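Protest and Public Life
Lecture 4: Boycotts and why some of them spread
Handout, 11/22/19
Lecturer: Idrisa Mosoti. Seminars: Kipchumba Laizer.

Last time we looked at marches and the right to assemble. A march asks people to turn up in one place for a few hours. A boycott asks them to stop doing something they would normally do, often for weeks, and mostly where no one can see them. The two are often used together, but they need different kinds of organisation and they put pressure on different people.

Terms

A consumer boycott is a refusal to buy from a firm. A service boycott is a refusal to use something such as a bus, a canteen or a swimming pool. A secondary boycott is aimed at a firm that is not itself the subject of the complaint but does business with the one that is. In the reading, Setiawan uses "withdrawal" for all three. I will keep to "boycott" in lectures. Either word is fine in essays as long as you say which kind you mean.

Note that the target and the cause of the complaint need not be the same. People may boycott a bus company over its hiring, or boycott shops on a high street because of something the council has done. In the second case the shopkeepers are being asked to carry the message for the protesters. This is one of the points on which boycotts get criticised, and we come back to it below.

The Coltow case

Coltow had one large employer, Prodex, which also ran the works bus and the town's only sizeable grocery shop. Complaints about hiring went back years. Black and Asian applicants were taken on for night cleaning and very little else. Letters were sent to the firm and to the local paper, and the replies were polite and promised to look into it.

The boycott of the shop began in October after a young man was turned down for a counter job that was still being advertised the following week. The first meeting was held in the function room at the Skalleo club and drew 19 people. A month later the list of households taking part stood at 225. It lasted 10 weeks and ended with a written agreement on hiring for the shop. The bus and the works were left out of it.

Three things to notice in the sources.

First, the list. Households signed it, and it was read out at meetings. Signing made a private decision public, and it also gave the organisers a way to find out who was wavering. Some of those interviewed later said they had felt watched. Others said the list was the only reason they kept going.

Second, the alternative supply. A boycott of the only grocery shop in a town fails quickly unless people can get food elsewhere. Members with vans drove to the wholesale market and sold at cost from a garage. The minutes spend far more time on potatoes, petrol and who had the garage key than on speeches. When you read accounts of boycotts, look for this kind of work, as it is often missing from newspaper reports and from later memoirs by the leaders.

Third, the shop staff. They were on short hours by the third week and several blamed the boycott. Two of them signed the list anyway. The firm used the short hours in its own leaflets.

How do we judge success?

The agreement was signed, so on a narrow test the boycott worked. But the firm was already losing money on the shop and had talked of closing it, and some historians would say the boycott only brought forward a change that was coming. Setiawan argues that we should look at what the participants did next. In Coltow, the people who ran the garage sales went on to run a tenants' association, and one stood for the council. I find this more convincing than the sales figures, though it does make almost any protest look like a success if you wait long enough.

Be careful with numbers. A household on the list may have shopped as usual. A household that never signed may have stayed away out of sympathy, or from fear of a row outside the door. The takings for the period have not survived.
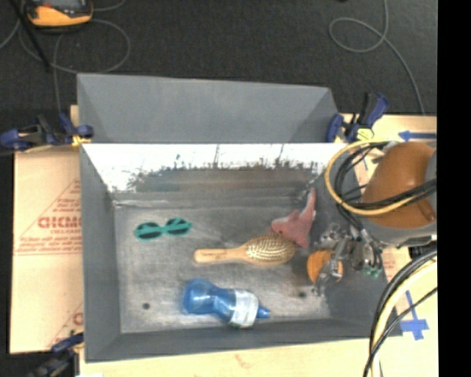 Seminar preparation

Read Setiawan, chapter 4, and the minutes in the course pack. Come with a short note, half a page at most, on who bore the cost of the boycott week by week. Kipchumba will take the notes in at the end. Essay titles will be on the department noticeboard after the seminar.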